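4.2 Recording a push by hand guiding

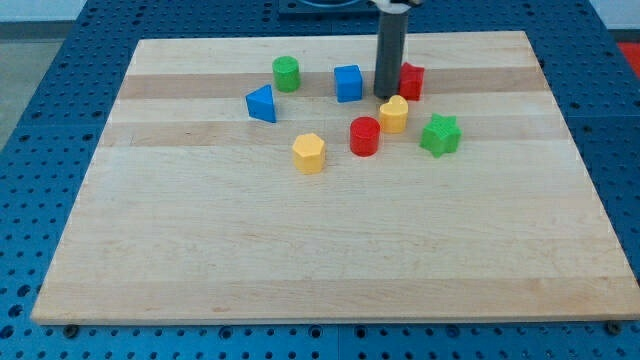
Before you start, keep the front half of the board clear. This is the target area.

1. Hold down the guide button on the Lidex pendant for 2 seconds.
2. Lower the rod until the tip is just above the wood.
3. Press Record, then push one block towards you, slowly.
4. Lift the rod and press Stop.
5. Repeat with the other blocks.

Note: Miranda needs at least 31 recordings before training.

Caution: Do not press the rod into the board. Error 314 means too much force.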